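Preguntas frecuentes sobre mis plumeros y cepillos de chenilla

Me escribís tanto por esto que al final he juntado aquí las dudas que más se repiten. ¡Si falta la vuestra, dejadla en los comentarios!

¿De verdad limpian mejor que un trapo?
Depende del sitio. Para una mesa lisa yo sigo con mi bayeta de siempre, pero en persianas, radiadores y rincones raros la chenilla me gana por goleada (y encima me da menos pereza, que ya es mucho).

¿Por qué siempre turquesa?
Manía mía, lo confieso. Compré el primero en Wulemar en julio, me encantó el color y desde entonces no cambio. 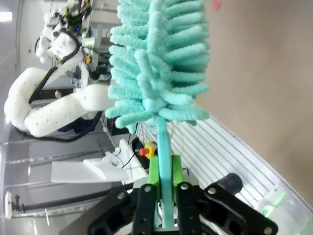
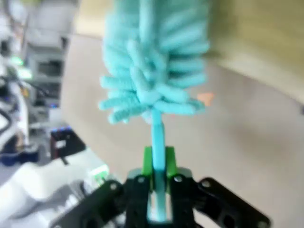 ¿Cómo se lava la chenilla sin que se apelmace?
Yo la lavo a mano, con agua tibia y una gota de jabón neutro, y la aclaro hasta que el agua sale limpia. Nada de suavizante, que luego no agarra el polvo. La escurro apretando, sin retorcer, y la cuelgo boca abajo a la sombra.

¿Se puede meter en la secadora?
Uy, no. Hanna Polishchuk lo probó con uno suyo y me lo enseñó hecho una pena.

¿Y si tengo alergia al polvo?
Sacúdelo siempre en la ventana, nunca dentro, y lávalo más a menudo. Yo con mascarilla voy tan contenta.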